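Planning a Budget for Hand-Held Grippers

Step 1. Fix the task list first

Write down the objects the grippers will handle before asking for quotes. Shoes, cups and folded cloth put different loads on the fingertips. At Kistero we split the list into rigid, soft and slippery items and price the fingertips for each group separately. A single all-purpose set costs less on paper and wears unevenly.

Step 2. Set the number of units

Plan two grippers per station, one in use and one on the bench. Two stations is a sensible start for a small site. Order all units from the same production batch if the supplier allows it. Linkage holes drift slightly between batches, and arms from one may bind in another.

Step 3. Separate the frame from the wear parts

Ask for two quotes, one for the complete gripper and one for spares. The spares quote should list:
Fingertips, left and right
Linkage arms, inner and outer
Eyelets
Fasteners
Surface material for the tips

Brodport quotes fingertips only in pairs. Lui sells them singly, with a longer lead time. The Celeo planning sheet has a column for each case; do not mix them.

Step 4. Estimate running cost

We budget a fingertip change every 2,000 grasps. Log grasps per shift and divide. Add freight as its own line, as small orders of spares often cost more to ship than to make.

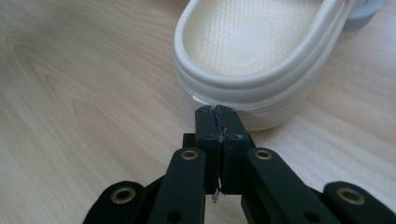 Fingertip upkeep is the line most often left out of a first budget. Include the parts, the bench time and the check afterward. Adhesive material on the tips belongs in the same line: the gray strip at the top of these closed fingertips, next to the heel of the clog, is crinkled and rough. Record that kind of surface at inspection and compare it with the supplier's sample. Eyelets go under linkage spares.

Step 5. Schedule the order

Place the spares order together with the main order. Reserve Wednesday morning for inspection and enter replaced parts in the sheet the same day. Review the quantities in August, before the next purchase request is due.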